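Ticket 452 – Joten pendant, flicker on dimmer
Status: open, waiting on parts

Customer has three Joten brass pendants on one Petkov dimmer. All flicker below 35 per cent and the middle one hums. Installed in March by their own electrician.
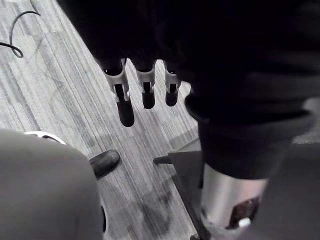 Asked for the bulb type. Customer is using 7 W LEDs from the hardware store, marked dimmable. Swapped one for the Rolomport bulb we supply – flicker stopped on that fitting, hum still there.

Had the electrician reset the minimum level on the dimmer. Other two are now steady with the old bulbs.
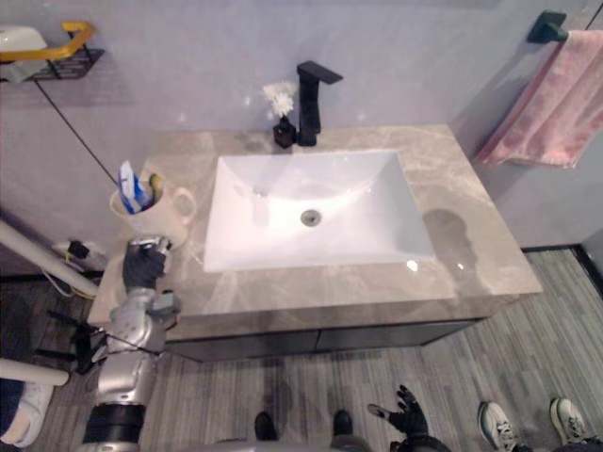 Hum follows the canopy when the shade and bulb are moved, so it's the driver. Replacement ordered from Prirkow, colour of cord to match (black). Customer told to leave the middle pendant off until it's fitted.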